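Farley Rugby Club Player Archive – Frequently Asked Questions

What does the archive cover?
Every player with at least one first-team appearance for the club. Second-team players are listed by name and season only.

How is an appearance counted?
Starts and used replacements count equally. Abandoned matches count if the second half had begun. Tour games are kept in a separate column.

Why do two players share a number in the early lists?
Numbers before 2000 were assigned from team sheets, and 17 of those sheets survive only as newspaper copies. Where the order of debut is unclear, both players keep the same number.

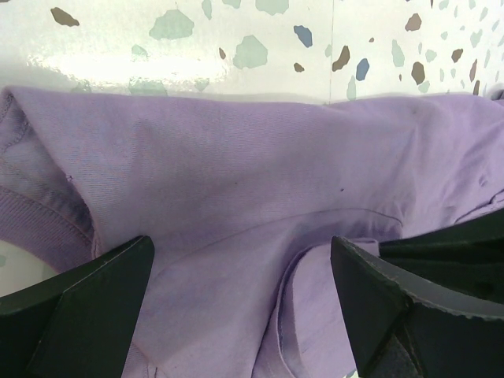
Lavender cotton garment on a terrazzo-patterned surface.

Can I correct a relative's entry?
Yes. Send the player's full name, the season and a copy of the source. Carleen Donnelly checks corrections to dates and positions. Allow eight weeks. Family recollection is recorded as a note – it does not change the main entry.

Which position is shown for a player who moved?
The one in which he made the most starts. A forward who split his starts evenly between flanker and No. 8 is listed as "back row."

Do you accept club clothing?
Jerseys and tour shirts only, clean and folded. Blazers go to the Karagiannis Room at the ground. Contact Güven Gezer before sending anything.

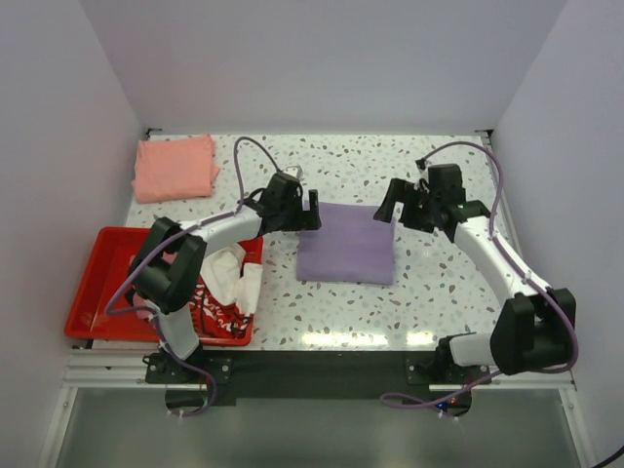
Folded cloths, salmon-pink and lavender-purple, on a speckled tabletop.

Are match reports available?
Over 2000 have been transcribed. Reports from the Nendau tour are not yet indexed and must be requested by date.

Contact: Mererid Prydderch, Archive Secretary | © Farley Rugby Club | Back to top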